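Two weeks with the Mallatard hand-held gripper

I said back in November that I would write something up once I had spent real time with one of these. The kit finally came, and I have used it most working days for two weeks. I paid for it myself, and Mallatard has not seen this post.

The version I bought is the basic set: one gripper, the head strap with its camera mount, a charger, a spare pair of finger pads and a sheet of printed markers. Katico sells something close to it, and Faizal Gunawan has been using the Katico for longer than I have been using this. He let me try his for an afternoon, so a few of the comparisons below come from that.

Setup took most of a morning. The printed guide covers charging and fitting the fingers and then stops. The calibration steps are only on the website, under a menu I would not have opened without asking support. Once I had the right page it was easy enough. You stand the marker up, hold the gripper still, move it slowly through a few poses, and wait. I had to do it again after I bumped the mount on a door.

The body is bulky. It is wide and rounded, and my first thought was that it would be tiring. The weight sits close to the hand, though, and I can go for a good stretch before I want to put it down. Nusrat Siriwardena has smaller hands than I do and had trouble reaching the trigger at full open. There is no adjustment for that. The Katico has one.

Most of my time has gone into paper. Our project is about sorting and moving office things, and paper is the part that gives everyone trouble.
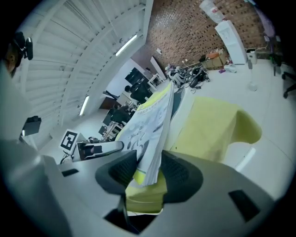 Thick stacks are fine. The textured pads hold them well, and I can tilt a stack quite a way before the pages start to slide against each other. Single sheets are another matter. I tried 95 pickups of one sheet from a flat desk and gave up on using the straight approach. Sliding the sheet to the edge and pinching it there works much better, but it is slower, and you have to teach everyone to do it the same way.

Soft things are easy. Mugs are easy if you go for the handle. Pens roll.

The head camera is the part I like least. The strap slips if you look down a lot, and looking down is most of the job. Lakmal Sikder put a strip of foam inside his and says it stays put now - I have not got to that yet. The picture is good under our ceiling lights, and the files arrived in order every time, with no gaps that I found.

Battery life is around five hours with both devices on. The gripper shows its charge on a row of lights that I find hard to read while I am holding it.

Support answered two of my emails the same day and the third after nine days. The third was about a finger pad that had started to lift at one corner. They sent a new pair free of charge.

Would I buy it again? For stacks, boxes and cloth, yes. If your work is mostly thin or small items, borrow one first. Eltari rents them by the week, and the rental comes with the narrow fingers that Mallatard charges extra for. I will order a set of those next and add a note to this post when I have tried them on single sheets.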